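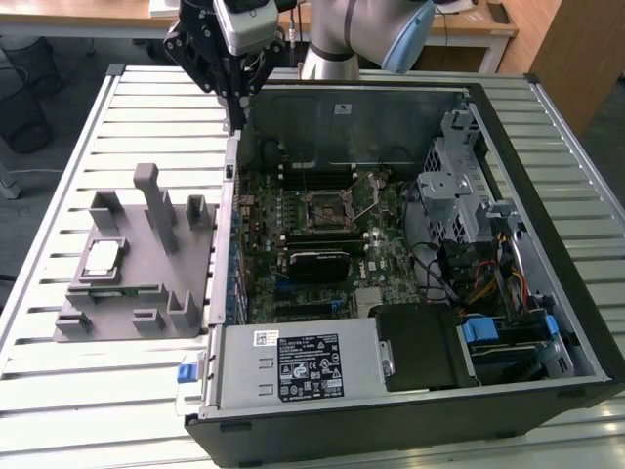 Slide 1. What Voltska is selling

Good morning. I was asked to speak for the buyers' side, so take this as a buyer's talk. I run a small refurbishing operation at Calside. We take in old desktop towers, strip them, test what is worth testing and sell it on. Voltska offers a robot cell for that kind of work: an arm, a gripper with a camera on top, a slatted aluminum table, a gray printed tray for the parts, and a service contract. The sales deck calls it "hands-free board service."

I want to go through what you get for the money and what you would still be doing yourself.

(Leave the slide up. Let people look at the tower before moving on.)

Slide 2. Start with the state of the computer

The tower is on its side with the side panel already off. The CPU socket is empty and the lever next to it is up. The memory slots are in easy reach from above.

Ask Voltska who does the opening. In the quote we received, the answer was us. Side panels, thumb screws, the odd stripped screw, the case somebody glued shut: all of it is listed under "operator preparation." I timed our own benches in October, and opening is where the hours go. Pulling a stick of memory from an open case takes a trained person no time at all.

(If someone asks about laptops: not in the quote. Don't guess.)

Slide 3. The tray

I like the tray more than I expected to. It gives each part a place, with posts and slotted blocks to hold things where the arm can find them. You can see a strip of green circuit board lying in its slot along the lower part.

My trouble is with the price of change. The tray is cut to a set of part shapes. We see towers from every maker and every decade. Voltska told us a new tray layout is a paid item after the first 3. I asked for the design files so that we could print our own, and was told that was "under discussion." Get that in writing before you sign. A printed tray is cheap to make and I can't see why we should rent the right to make one.

Slide 4. Cables

Look toward the lower right of the case, at the yellow, red, orange and black bundle. Now think about your own intake shelf. Some builders tie everything down. Others leave the whole harness lying across the board.

The Voltska manual has a page on cables. It says they should be "dressed clear of the work area." Again, dressed by whom? I put this to their rep twice and got two different answers. The first was that the operator does it. The second was that a later software release would deal with it. I don't buy software releases that haven't been released, and I would ask you to be just as stubborn.

(Pause here. This is usually where the first question comes.)

Slide 5. The trial figures

Voltska quotes 1361 completed part removals from its pilot customer. That sounds like plenty. I asked three things about it.

How many different models of tower were in the pilot? They would not say.

Does "completed" include the ones where a person stepped in? It does, if the person stepped in for less than a set time. The set time is not in the brochure.

Were the boards tested afterward? Some were. I have no figure for how many, so I won't give you one.

Ánh Lại, who handles our testing, read the pilot report with me and marked every place where a number had no bottom half. A count of removals with no count of attempts is not a success rate. Please don't let it go into your business case as one.

Slide 6. What we asked for

We asked for a paid trial on 500 of our own towers, picked off the shelf as they came in, dust and all. We wanted every attempt logged, including the failed ones, and a plain note each time somebody touched the machine. Voltska offered 2 days at its own site with towers it would supply. We said no.

Olaniyan was more open with us. Its machine is slower on paper and the arm is nothing special, but it agreed to our intake. I am not recommending it today. We haven't seen the log yet either, and I will be just as rude about it when it arrives.

Slide 7. Where a cell like this could earn its keep

I don't want to be unfair. If you are Lellance, with one customer retiring a large fleet of identical office towers, your case is different from mine. Same board and same tray all week long. Nandini Reddy made that argument to me over lunch and I couldn't knock it down. The preparation work stays, though, and so does the contract.

Slide 8. Questions to take home

Who opens the case, and who moves the cables?

What does a new tray cost, and who owns the drawing?

What counts as a completed removal?

What happens to the service price in the second year?

Can I bring my own towers?

(The trial terms we sent to Voltska are on the back of the handout, dated 21st December. Anyone may copy them. Ask for comments on the stop-and-log clause, which I still think is too loose.)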